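### 4.3 Handing playback from one screen to another

Moving a stream between devices is where our test households had the most fun, and where the software let them down the most. People start a show on a phone in the kitchen and want to finish it on the living room TV. They may want it back on a tablet an hour later. Each of those moves is a handoff, and in this section we look at what makes a handoff feel good and what makes people give up and start the show again by hand.

We built our handoff layer on top of Grotix, the small open message bus that Svyatoslav Tymoshchuk wrote for his thesis. Grotix does very little, and we love it for that. It keeps a list of the players on the home network, passes short messages between them, and forgets a player once it has been silent for 7 seconds. Everything else - the play position, the subtitle choice, the volume - lives in a plain text record that we call the session note. The sending player writes the note, the receiving player reads it, and the sender goes quiet only when the receiver says it has a picture up.

That last rule sounds small, but it changed how the system felt to use. In our first version the sender stopped as soon as it had written the note. On a fast network this was fine. On a slow one it left people looking at two dark screens, and many of them tapped the cast button again, which wrote a second note and confused both players. Selim Karakaya suggested letting the old screen keep going until the new one was ready, even if the sound doubled up for a moment. We worried that the doubled sound would annoy people. The households in Dratstead hardly mentioned it, and several said they liked hearing the TV "catch up" with the phone.

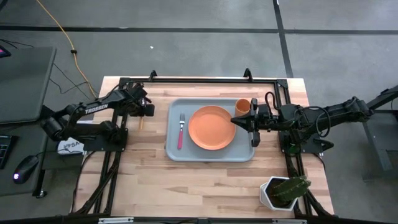

The session note also had to deal with time. Phones, TVs and streaming sticks do not agree on what time it is, and some of the cheaper sticks drift badly after a night in standby. We first tried to line up the clocks before each handoff. It worked, but it added a wait that people could feel. Our current method skips the clocks completely. The sender keeps writing its position into the note while it plays, and the receiver aims for the newest position it has seen plus its own startup delay, which it learns from earlier handoffs. After a few moves between the same two devices, the guess gets very good. We were delighted by how well such a simple trick held up.

We ran 207 handoffs in the lab under this method. Seven of them failed outright, leaving 200 that ended with the show playing on the new screen. All seven failures came from the same cause: the receiving player had dropped off the list while its app was still loading, so its ready message was thrown away. Fatima Jacobs tracked this down on a Saturday by reading the raw Grotix log line by line. The fix is to let a loading player send a short "still here" message, and it is part of the version we describe in Section 5.

Figure 6 shows the path of one handoff as it passes through the four states of the session note: open, offered, taken and closed. The step from offered to taken is the one to watch. A note can sit in the offered state for a long time if the TV is asleep, and we had to decide what the phone should say during that wait. A spinning circle tested poorly. A short line of text naming the target screen ("Waking up the bedroom TV") tested far better, and people were willing to wait longer when they saw it.

**Figure 6.** The four states of a session note during a handoff. Solid arrows are normal moves; the dashed arrow from offered back to open is taken when the viewer cancels.

Canceling deserves a few words of its own. Kirsty Gourlay, who led the home visits, noticed that people cancel for happy reasons as often as for unhappy ones. Somebody else walks in and wants the TV, or the viewer decides the tablet is fine after all. A cancel should therefore cost nothing. In our design the sender is still playing when the cancel arrives, so the viewer sees no break at all, and the note simply returns to open. Compare this with the Mujić player, the baseline we used in Section 3, where a cancel stops both screens and drops the viewer back at the menu.

We also tried handoffs with more than two devices. The Cilolico test app lets a viewer send one show to every screen in the home at once, which the children in our study found wonderful. Our method was not made for this, and it shows. Each receiver learns its own startup delay, but nothing keeps the group together once they are all playing, and small gaps between rooms are easy to hear through an open door. Fermín Huenchumán has a promising patch in which one receiver is picked as the leader and the others nudge their speed to match it. We set the nudge limit to 100 milliseconds per step, small enough that speech still sounded natural to us. Early runs are exciting, though we have only tried it on wired players so far, and wireless ones will be harder.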